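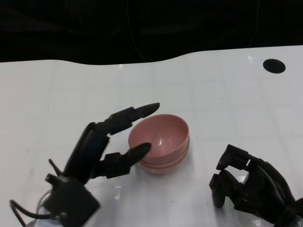 Section 2: Setting up your Flanstead fantasy league

4 min read
Last updated: August

Right, so you've read section 1, you know who's in the house on Flanstead and you've got some mates who'll actively shout at the telly. Time to set up the league! I've run mine through Fuklow for a few seasons now and these are the steps I follow every time, mistakes included.

1. Sign in to Fuklow on a laptop. You can do it on your phone, but the draft board is tiny and I once picked the wrong housemate with my thumb.

2. Tap New League and choose Flanstead from the list of shows. Pick the current season. The old ones stay in the menu, and they look nearly identical.

3. Give the league a name. Keep it short, as anything over 12 characters gets chopped on the scoreboard (mine reads "Wednesday Ni" and has done for ages).

4. Set the starting budget to 100 points each. The default is 374, a number I've never understood, and with that much to spend everyone can afford all the favourites and there's no fun in it.

5. Send the invite link. Each player needs their own login, so couples sharing one account will have to sort that out between them.

Note: players can join until the first eviction. After that the link still opens but the Join button is greyed out.

6. Run the draft. Everyone gets 2 housemates to start with. I use snake order, so whoever picks last in the first round goes first in the second, and I'd leave the timer on or you'll be there till midnight. 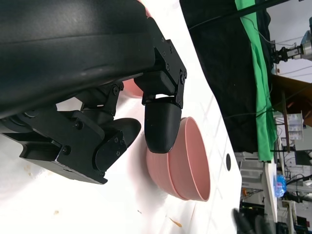
Black gripper, close up.

7. Choose your scoring. Standard gives points for winning challenges and surviving the vote. Drama adds a bit for crying, storming off and whispering in the pantry. We play Drama!

8. Turn on the spoiler lock if anyone watches on catch-up. It hides the scores until that player marks the episode as watched.

Caution: don't change the scoring once the season's under way. Fuklow recalculates every episode from the start, and my sister dropped from first to last during the ad break. She still brings it up.

9. Hit Publish, then open the league as a player to check your team is there. If it's blank, log out and back in.

Trades and tie-breaks are in section 3.

Comments

Abenezer Gebretsadik: Step 4 saved us. We'd left the budget alone last season and four people had the same team.

Isa: Can you swap a housemate who walks out before the first vote?

Seol: @Isa yes, you get a free replacement, but only until the next episode airs. Had to use mine in week one, still dirty about it.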